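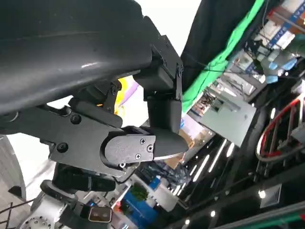

**Handout 4 – Looking after the cell**
Daltia course, March block. Bring this sheet with you. The copy taped to the cabinet has been annotated by several generations of students and is now mostly opinions.

The last handout ended with the arms homed and the controller talking to both hands. Now we get to the dull part, where most of your marks are. Everyone wants to write the grasping code. Fewer people want to find out why the grasping code stopped working overnight, when the answer is a screw.

## Before power

Do these with the main switch off and the key in your pocket. The hook by the door does not count as your pocket.

1. Put a driver on every fastener you can reach from the fingertips back to the wrist. Snug is enough. If a screw turns more than a quarter turn, write it in the log and tell whoever has the cell next.
2. Flex each finger by hand through its travel. You are feeling for grit, or for a joint that is noticeably lazier than its neighbors.
3. Follow each cable with your finger. A loop near a moving joint needs slack at both ends of travel, so check it open and closed. Cables that look fine in one pose are how we got through 3 spares last year.
4. Wipe the sensor windows with the lens cloth. Your sleeve is not a lens cloth.

A word on thread locker. The Vainio manual asks for the removable kind on fingertip screws. One drop. A previous group used the permanent kind, generously, and their fingertip is now a paperweight on my desk. You may visit it.

## Power up and homing

Key, main switch, controller, then arms. Wait for the Brutholm controller to finish its self-test before touching the pendant. It takes 97 seconds and gives no sign of life for most of them. People press the reset button at this point, and then it takes 97 seconds again.

Home the left side first, then the right. If both go together they pass closer than I like, and so far the paperwork has been less exciting than it could be.

If homing fails:

- **E14, joint limit.** Something was left in a strange pose. Release the brake, move the joint toward the middle of its range, try again.
- **E4, encoder.** Power down and reseat the connector at the wrist. If it comes back, stop and log it. Don't keep reseating until it behaves, because it will, for an hour.
- **Anything else.** Write down the number exactly. "Some kind of error" is a diary entry.

## Checking the fingers against the table

A hand can home perfectly and still be wrong by the width of a finger joint. The software check only knows where the motors think they are, so we also check against real objects on the table.

Use the kitchen set from the Lulard box. It costs very little and has survived more collisions than anything else we own. The usual layout is a plate in the middle, a toy pumpkin on each side and a mug farther back. The pumpkins are ribbed, so a fingertip that arrives slightly off will tend to slide into a groove and push the thing sideways. A smooth ball would hide the error, and then roll onto the floor.

Run the approach at 14 percent speed with one hand at a time. Stop short of contact and look from the side as well as through the head view. The tabletop is glossy and throws reflections, and the vision code has been known to take an interest in them. If a detected object jumps while everything is still, dim the nearest light before you start editing thresholds.

Then close slowly. Fingertips should meet the pumpkin at nearly the same moment. If one arrives early, note which, open the hand and repeat twice. Same finger every time means an offset to correct. A different finger every time means you skipped step 1 above, and we both know it.

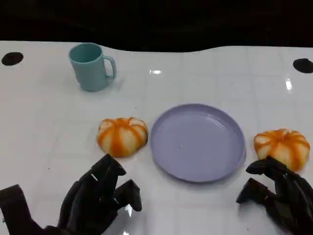

## Shutting down

Hands open, arms parked, then power off in reverse order. Leave the fingers relaxed, as a hand parked in a fist sits there loading its tendons all night.

Put the kitchen set back in its box. Fill in the log even if nothing happened – "no faults, left fingertip screw snugged" is a perfectly good entry and saves the next group a morning.

## For next session

Read the Vainio section on fingertip replacement. You will be swapping one, with a clock running. Bring your own Phillips driver if you have a decent one. The lab's has been used to open paint.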